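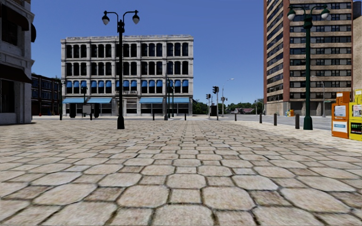
Astden develops perception, planning and control software for mobile robots that travel on sidewalks, plazas and other shared public ground. Our customers build the machines; we supply the software that tells a machine where it is, what surrounds it and how it should proceed. The greater part of our work is carried out in simulation before any vehicle is asked to move, and our rendered city blocks are modeled with that purpose in mind. A paved plaza with dark joints between octagonal and square stones gives a visual odometry system a repeating pattern on which it may easily mismatch one stone for another. Thin lamp posts that overlap a building front are a fair trial for depth estimation, and a line of bollards along a roadway asks the planner to treat the spaces between them with care. Our engineers work in such settings every day.

Our History

The company was established by Chaminda Wijesinghe and Ghada Jaber, who had worked together for several years on localization software for indoor delivery carts. They had found that software which performed well in corridors lost its way once it was taken outdoors, and that the tools available for studying the problem were slow and difficult to share between teams. The first Astden product was a log replay tool, written for their own use and later licensed to two other firms. It is still in service, although little of the original code remains.

Our offices are in Havness, where we occupy two floors of a former printing works. The engineering group is on the upper floor. The lower floor houses the computing room, the hardware bench and a short indoor track used for checking wheel and steering controllers. The company now employs 55 people.

What We Make

Tarawneh is our planning and control package. It accepts a map, a goal and a stream of detected objects, and it returns a path together with the wheel commands needed to follow it. The planner was written for walking speeds and for places where there are no lanes. It may be configured to keep a set distance from curbs, to slow near building entrances, and to stop and wait when no acceptable path is found. Customers receive the source code for the controller interface so that they may adapt it to their own drive systems.

Clikedetti is our simulation and testing environment. It produces camera, depth and range data from modeled streets, and it runs the same builds of the perception and planning software that are delivered to customers. The current library holds 119 outdoor settings – plazas, campus paths, intersections, loading areas and residential blocks. Each setting can be run under different sun positions and weather, and with or without moving pedestrians and vehicles. Surface models, object labels and exact camera positions are stored with every run, which allows the output of a perception module to be compared directly with the known layout.

Both packages are maintained on a common release schedule. A change to the planner is not accepted until it has completed the standard test set, which at present contains 3508 scenarios. The results are published internally the following morning, and any scenario that has changed from pass to fail is assigned to a named engineer for review.

How We Work

Engineering at Astden is organized in three groups. The perception group, led by Josphat Shirima, is responsible for localization, free-space detection and object tracking. Its present work is directed to narrow upright objects such as poles and sign supports, and to building fronts with regular rows of windows, where feature matching is prone to error. The planning and control group is led by Nahuel Lagos. The tooling group, led by Jhosep Carhuamaca, maintains Clikedetti, the build system and the data formats used by the other two.

Members of staff move between groups for a period of several months when a project calls for it. We have found this practice useful, particularly for the tooling group, whose members benefit from having used their own tools under a deadline. Design documents are written before code and are open to comment by all engineering staff.

We do not regard simulation as a substitute for field trials. Rendered surfaces are cleaner than real ones, and sensor noise is difficult to model well. Before a major release, the software is operated for at least 200 hours on customer vehicles at agreed sites, with a trained operator present. Recordings from those trials are replayed against later versions, and where a fault is found in the field, a matching scenario is added to the test set.

Customers and Partners

Our customers include manufacturers of delivery robots, makers of sidewalk inspection equipment and university laboratories. Academic groups may apply for a license to Clikedetti at reduced cost for teaching and unfunded research. Applications are reviewed each November, and applicants are asked to provide a short statement of the intended work and the name of a supervising member of faculty.

Astden also offers a two-day course in scenario design, held at the Havness office, for engineers who will be writing their own tests. Places are limited by the size of the training room, and customers with a current support agreement are given priority – others are welcome to join the waiting list.

Careers and Inquiries

Open positions are listed on the Careers page. We hire in all three engineering groups and consider applicants from neighboring fields, including computer graphics and surveying. Questions regarding licensing, the course or academic access should be sent through the contact form and marked for the attention of Ghada Jaber.

Page last reviewed November 25, 2022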